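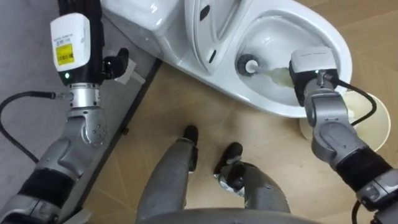
Balancing a spotting scope on a fluid head

6 Apr 2026

A spotting scope that drops its nose when you let go of the pan handle is out of balance. Most people fix this by tightening the tilt drag, which makes the scope jerk when it starts to move and puts a steady load on the head. The steps below correct the balance first and set the drag last. They are written for the angled Fillska 79 on a Sondia video head, but any scope with a rotating collar and any head with a sliding plate will work the same way.

What you need

Tripod with a leveling base or adjustable legs
Fluid head with a sliding quick-release plate
Scope with the eyepiece you normally use
Hex key to fit the plate screw
Pencil or a strip of white tape
Balance rail (only if step 4 says so)

Step 1. Fit everything you will carry

Balance changes with each item on the scope. Put on the eyepiece, the stay-on case, the phone adapter and the aiming sleeve, if you use them. Extend the sunshade if you normally use it extended. Leave the objective cap off unless it hangs from the scope on a cord, in which case let it hang.

Zoom eyepieces weigh more than fixed ones. If you switch between two, do the whole procedure with the heavier one and mark a second position for the other later.

Step 2. Level the tripod

Spread the legs fully and set the head level with its bubble. A head that leans will drift sideways when the pan lock is open, and this can be mistaken for a balance fault. Keep the center column down.

Step 3. Mount the plate

Screw the plate to the scope foot with the long side of the plate parallel to the scope body. If the foot has a hole for an anti-twist pin, use it. Without the pin, the scope can turn on the screw when you push against the eyepiece.

Some plates have the pin in the wrong place for a scope foot. The older Sondia plate is one of these, and the pin has to be unscrewed from below before the foot will sit flat. Do not force it. The Ashby plate has a slotted pin that slides to suit.

Tighten the screw firmly with the hex key. A coin will do in the field, but it will not hold for a full day.

Step 4. Find the balance point

Lock the tilt. Slide the plate into the head and close the safety catch. Hold the scope with one hand under the body, then set the tilt drag to zero and open the tilt lock. If the head has a counterbalance spring that can be switched off, switch it off for now.

Bring the scope to horizontal and relax your hand a little without taking it away. Note which end drops.

If the objective end drops, lock the tilt and slide the plate back toward you.
If the eyepiece end drops, lock the tilt and slide the plate forward.
Repeat until neither end drops.

Move the plate a few millimeters at a time. Long-bodied scopes with a short foot often run out of travel with the objective end still heavy. This is when a balance rail is needed. The 300 mm rail from Landemness fits the Sondia clamp directly. Fix the scope at one end of the rail and start step 4 again.
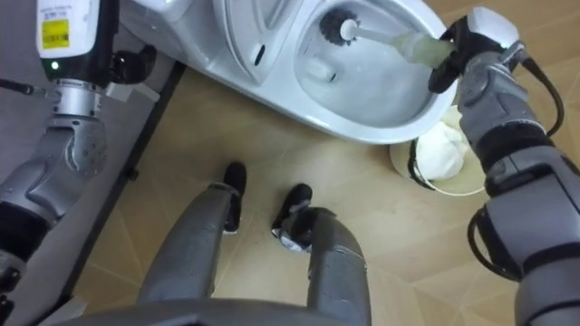 A rail raises the scope as well as moving it back, and the extra height makes it top-heavy once it tilts away from horizontal. For this reason use the lowest rail that gives enough travel. A scope that is neutral when level but falls away in both directions is showing this effect, and no plate position will cure it. The spring is there for that.

Step 5. Set the counterbalance

Switch the spring on at its lowest setting. Tilt the scope up 30 degrees and relax your grip. If it falls further back, go up one setting. If it rises toward level, the spring is too strong – go down one. Check the same angle pointing down.

Heads with a fixed spring cannot be adjusted. On these, a small amount of tilt drag has to do the work.

Step 6. Set the drag

Turn the tilt drag up until the scope stays where you leave it at both angles and still starts to move without a jump. Set the pan drag to match by feel. Follow a slow subject at full zoom, such as a gull on the water, and adjust until the image moves evenly.

Fluid gets stiffer in the cold. Drag set indoors will feel heavy outside in winter and may need to come down.

Step 7. Mark the position

With the scope locked and level, draw a pencil line across the plate and the clamp, or use a strip of tape on each. Next time, line up the two marks and skip to step 6.

Common problems

The scope springs back after a pan. The plate screw is loose, or the rubber pad on the plate is compressing. A plate with a thin cork face is better for scopes.

The scope will not stay balanced with a phone attached. Add the phone before step 4 and make a separate mark for it.

The view shakes after you let go of the focus wheel. This comes from the legs or the foot and will not change with balance. Lower the tripod by one leg section and hang a bag from the column hook, with the bottom of the bag just touching the ground.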